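Category: Cell Checks / Remote Teaching
4 min read

Pre-session inspection, desktop teardown cell, Kengate site
Inspector: Weidong Jiang
Month: April
Start of check: 8:40 a.m.
Task being taught: processor handling by remote control, tower on its side
Demonstrations saved before this check: 2,664

1. Workpiece and board

1.1 Side panel off, interior facing up. PASS
1.2 Board screws present near the socket. PASS
1.3 Four cooler mounting holes clear. PASS
1.4 Four-pin power connector on board unplugged. PASS
1.5 Loose wires away from finger path. COMMENT: The yellow bundle under the power supply housing swings wide. Keep the approach on the socket side.

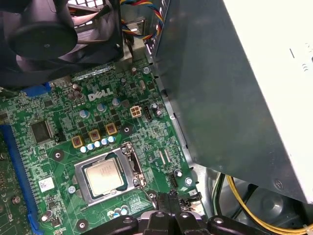 Item 1.3. Fingertips by the lower right mounting hole, processor in socket.

1.6 Tower power cord removed. PASS. Cord is in the Flomitz bin with the tag on it.

2. Arm and table

2.1 Arm base bolts checked with torque wrench. PASS
2.2 Arm cable has slack through the full teaching range. PASS. Moved the arm by hand in free-drive to each corner of the tower and back.
2.3 Speed limit in remote mode set to 22 percent. FAIL on first look, was left at 93 from the homing test. Reset and locked. Whoever runs homing has to put this back before signing out.
2.4 Emergency stop at operator seat. PASS, pressed twice, arm stopped both times.
2.5 Emergency stop at table. PASS
2.6 Fixture plate beside the tower does not rock. PASS
2.7 Tower does not slide on the table profiles. COMMENT: It moves if you lean on the case edge. Acceptable for processor work. Not acceptable for pulling memory, which takes more force. Add stops before that task starts.

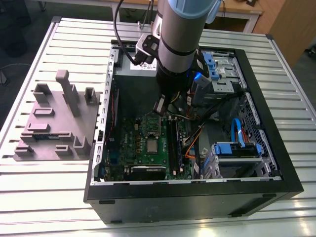

Items 2.6 and 2.7. Arm over the open case, fixture plate to the left.

3. Remote control station

3.1 Hand controller zeroed before clutch-in. PASS
3.2 Gripper follows trigger through full open and full close. PASS
3.3 Delay between hand and arm. PASS by feel. The Brodano meter is out for calibration, so no number this time.
3.4 Force feedback on. COMMENT: Weak in the downward direction. Operator could not tell light contact from a firm push. Logged as ticket 323. Until it is fixed, the operator watches the wrist view for the last part of every descent and does not go by feel.
3.5 Second person at the table during teaching. PASS

4. Socket condition

4.1 Retention bracket opens fully and stays open without being held. PASS 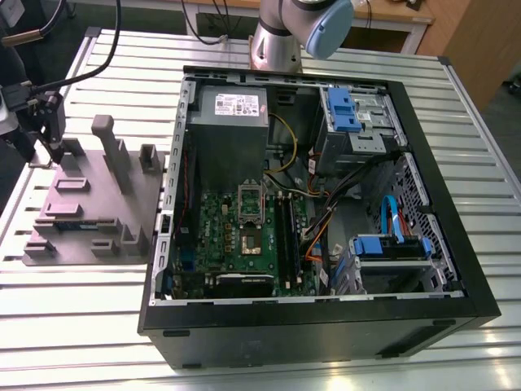
4.2 Contacts inspected with hand lens, arm parked. PASS, none bent.
4.3 Spare boards on hand. FAIL. One left, and it has a damaged latch. Order more through Hao.
4.4 Processor placed by hand once before any remote attempt. PASS
4.5 Operator knows to stop and open the gripper if the processor tilts during placing. PASS. Do not try to save the demonstration. A bad run can be deleted, a bent contact usually means a new board.
4.6 Lever hooked under its catch after closing. PASS. Check this from the wrist view and again by eye.

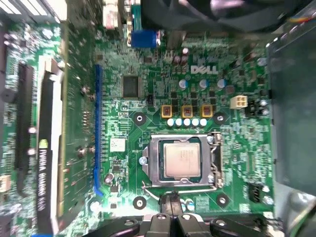
4.7 Gripper fingers open before retreat. PASS
4.8 Retreat is straight up until clear of the case wall. COMMENT: Two operators cut the corner and start moving sideways early. The arm will learn that path if we keep the runs. Delete them and record again.

5. Recording

5.1 Wrist and table views in sync with joint data. PASS
5.2 Disk space enough for the shift. PASS
5.3 Run labels match the task sheet. COMMENT: "Seat" and "place" are both in use for the same step. Use "place" from now on.

Result: cleared for processor teaching only. Items 2.7 and 3.4 stay open, and 4.3 goes to purchasing. Item 2.3 to be rechecked at the start of every shift until further notice.

Signed: W. Jiang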